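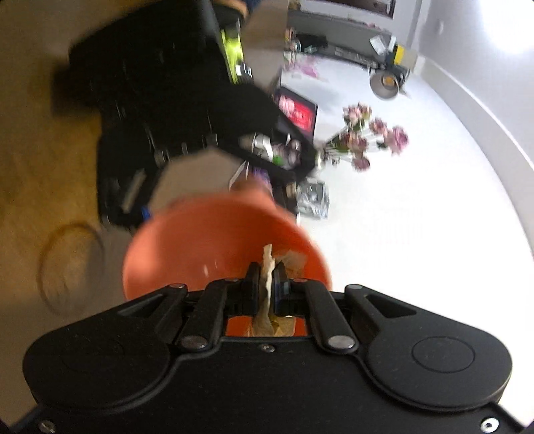 4.2 Membership and attendance

The Erunbridge club was the smallest of the service clubs we studied. At the start of the study year it had 17 active members, most of them retired or running their own businesses. It met twice a month in the back room of a restaurant, with dues collected by the quarter. The Naltau club, in the next county, was larger and drew more of its members from local employers, who often paid the dues on their behalf.

We expected members whose dues were paid by an employer to attend less often. The sign-in sheets did not support this. Attendance at Naltau was steady through the winter and dropped only in the weeks around the school holidays, and the same drop showed up at Erunbridge. What did separate the clubs was how they handled absence. Naltau kept the older rule that a missed meeting could be made up by visiting another club or by helping at a project. Erunbridge had dropped the rule, and several members told us in interviews that they had stopped thinking of project work as part of attendance at all.

4.3 Hands-on projects

Both clubs gave money to outside causes, but they differed in how much work members did themselves. Erunbridge spent $800 on its largest project of the year, a weekend of repairs at the Flullen community hall, and nearly all of that went to materials. Labor came from members and their families. Naltau preferred to make grants and send 2 or 3 members to present the check. 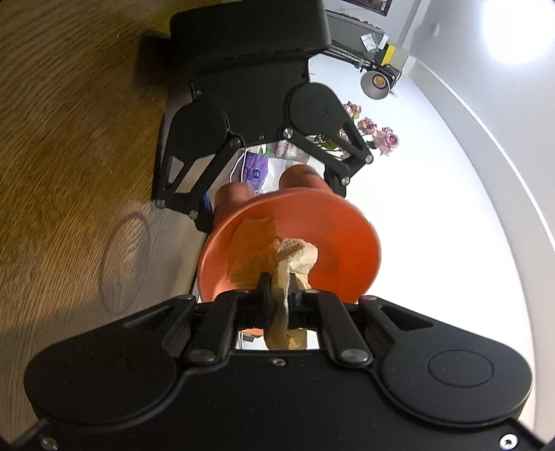

Figure 3. Crumpled beige cloth in an orange bowl.

Members who had worked at Flullen described the weekend in more detail than any regular meeting, and they named more people from outside the club when asked whom they had met that year. This matches Thygesen's account of small-town associations, in which shared tasks create ties that talks and dinners do not. Our numbers are too small to test the claim properly — the interviews cover one project in one town — but they point in the same direction.

The hall repairs also had a cost. Two members withdrew in October, and both mentioned the amount of weekend work expected of them. One had asked for a lighter role and was told that everyone was needed. Naltau lost no members over the same period. We return to the question of workload in Section 5, where we compare the exit interviews from the two clubs.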